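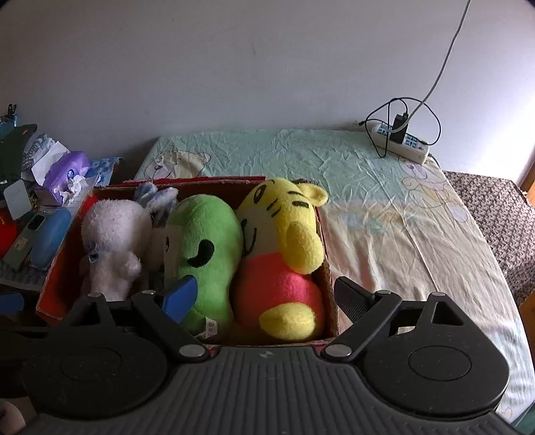

## Re: [toy-drive] Carton packing, plush lines

> Two questions before we start on the December cartons.
>
> 1. The sheet gives 905 g as the target for a mixed plush carton. We keep landing under that with the lid already bulging. Is the figure wrong, or is it our packing?
>
> 2. Do the soft toys need individual bags? Brarkatport bagged everything last year and it took most of the evening. The bags also made the stack slide around when the carton was tilted.

On 1: the figure is for the larger carton. For the small one use 873 g, contents only, carton not included. The sheet has carried the wrong line for a while and I have now corrected it.

Weight is a poor guide for plush in any case. Go by fill height. With the carton standing open, the top of the highest toy should sit level with the fold line or slightly under it. If you have to lean on the flaps to close them, take one toy out. Stuffing recovers from a few days of compression, but felt parts and ribbon take a crease and keep it.

The open carton in the photo is the mix I would aim for: the tiger on the right side, the green bean-shaped one next to it, the white fluffy one with the blue ribbon detail on the left. One yellow, one green and the rest pale is easy to check from above without unpacking.

Placement, for small cartons:

- Largest toy first, against a side wall.
- Anything with felt pieces goes in with the felt lying flat. The green toy has a blue felt arm or fin, and that type of part is the first to fold under.
- Ribbons face inward. Skaltine returned a few last year with the ribbon pulled loose, and in each case it had been against the cardboard.
- Leave sewn-in fabric tags on. Remove price tags and plastic loops only.
- White and pale plush should not touch a printed surface. On the cartons with red-printed outer walls the inside is plain brown, so the contents are fine, but do not stack loose white toys against the outside.

On 2: no individual bags. One liner per carton if it is going to Piątek, where the storage is damp. None for the other drop points. The Grosico liners are still the right size, and there are 376 left on the shelf by the door.

A separate point on the packing surface. Keep personal items a clear distance from the open carton - phones, tissues, glasses, bags. With tissues, a phone and assorted cases and cloths sitting right beside the toys, it is easy to scoop one of them up with a handful of plush. Last year a set of keys went out in a sealed carton and we opened nine before finding it. Check under the bottom layer before you tape.

Labels go on the short side, top left corner. Write the carton number and the toy count, nothing else. The running total at the end of last season was 2,058 toys, and the count on the labels was the only record that matched the delivery slips.

The corrected sheet is in the shared folder under the same file name. Please delete local copies of the old one - the fill table changed as well as the weight line.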